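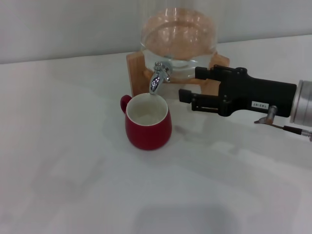
August, 14:20. Water dispenser, bench check after refit

Glass vessel on the wooden stand, red mug as the receiver. Stand sits flat on the table. Refitted the spigot this morning with new washers, silicone inside and out, nut hand tight plus a quarter turn. The old washers had gone hard and are in the scrap tray if Sølve wants them.

**Fill and leak**

- Filled to 2000 ml from the measuring jug. Tap water, no filter.
- Left standing for the whole of lunch with a folded paper towel under the neck. Towel dry on return.
- Lever closes fully. One drop hung on the spout after each pour and had to be wiped off.

**Pour**

- Mug centered under the spout by eye. Handle to the left, otherwise it catches the stand when the mug is lifted.
- 3 pours, mug emptied back into the jug each time. Total drawn 800 ml by the jug scale.
- Flow slows noticeably as the level drops. Last pour took long enough that I stopped timing it.
- Splash on the table during the first pour only. Opened the lever more slowly for the other 2.

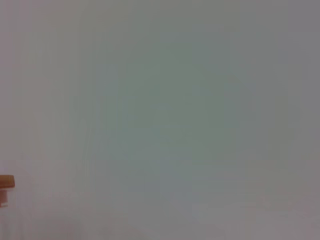 **Open items**

- Edvin asked whether the Kekell washers fit the same thread. Not tried. The Drullora set is what is fitted now.
- Residual volume below the spigot inlet not measured. Do this before the vessel is emptied for cleaning.
- Mark a mug position on the table with tape.
- Descale before the next fill. Citric acid is on the shelf over the sink, second jar.

Vessel left part full overnight, towel back under the neck. Sølve to check it in the morning and write the result under this entry.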